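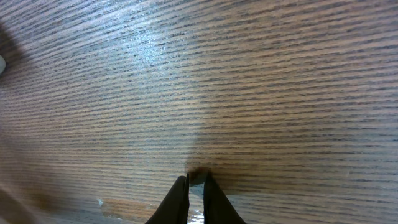 Figure 5. Glossy tabletop with overhead light reflecting off the surface.

5 Positioning the Kilovari desk lamp and setting the light level

This section covers placing the lamp, fitting the arm, setting the light level and cutting down glare on the work surface. Assemble the base first (section 4). Clamp-mounted models are covered in section 6.

5.1 Before you start

You will need the 5 mm hex key from the accessory bag, a soft cloth and a measuring tape. The power supply must be unplugged until step 8 of 5.2.

CAUTION: Do not use the lamp with any power supply other than the Moser unit packed in the box. Supplies from older Kilovari lamps have the same plug but a different output, and will damage the driver board.

CAUTION: The arm is under spring tension. Leave the red transport clip in place until the arm is bolted to the base.

5.2 Placing the lamp

1. Wipe the area where the base will sit. Grit under the felt pad will scratch varnished and lacquered surfaces.

2. Set the base at the back of the desk, on the side opposite your writing hand. Right-handed users should have the lamp on the left.

3. Lower the arm into the socket until the shoulder touches the collar.

4. Tighten the collar bolt with the hex key. Stop when you feel firm resistance. The collar is aluminium and the thread can strip.

5. Hold the arm with one hand and pull out the transport clip with the other. Let the arm rise slowly. Keep the clip in case you move house or return the lamp for service.

6. Swing the arm through its full range. The cord should not pull tight at any point. If it does, feed more slack through the rear channel.

7. Set the lamp head 31 cm above the work surface, measured from the lower rim of the shade.

8. Plug the power supply into the base, then into the wall outlet. The indicator ring glows amber.

NOTE: If the arm drifts down by itself, turn the tension knob a quarter turn clockwise and try again. Repeat as needed. The knob has no end stop, so do not force it once it becomes stiff.

5.3 Setting the light level

1. Press the ring once to switch the lamp on.

2. Press and hold the ring to dim or brighten. Release at the level you want.

3. Tap twice to change the colour setting. The lamp steps through warm, neutral and cool, then returns to warm.

4. To store your setting, hold the ring and the rear button together until the ring blinks.

The stored setting is kept when the lamp is unplugged. It is lost if you carry out a factory reset (section 8).

For reading and handwriting, start with neutral at medium brightness. Cool light suits drafting and fine repair work but is tiring in the evening. With a computer screen, set the lamp a little dimmer than you would for paper and keep the beam off the display.

5.4 Reducing glare

A gloss finish will throw back part of the light from the lamp, and from any ceiling fixture above it. Glare is worst when the light source, the desk and your eyes line up.

1. Sit in your normal working position and look at the spot where your papers will go.

2. Switch off the desk lamp. If there is still a bright patch, it comes from the room lighting. Move the desk or your chair, or dim the ceiling light.

3. Switch the lamp back on. If a second patch shows up, move the head sideways until it falls outside your work area.

4. Tilt the shade so that you cannot see the light panel from your chair.

5. If glare remains, clip the diffuser (part no. 244) over the panel, frosted side down. It cuts brightness slightly, so you may need to raise the level again.

A matte blotter also works well and protects the finish. Avoid clear plastic desk covers - they reflect as much as varnish does.

NOTE: The Flokberg wide shade does not accept the diffuser. Owners of that shade should order the slip-on version from Prinico, our parts distributor.

5.5 Problems with set-up

Ring does not glow: check the outlet with another appliance, then push the plug fully into the base. It should click.

Ring blinks red: the head is too hot. Switch off, let it cool and make sure nothing is covering the vents.

Light flickers at the lowest level: raise the brightness one step. If it continues at all levels, unplug the lamp and see section 9 for service.

Section revised 15 May 2019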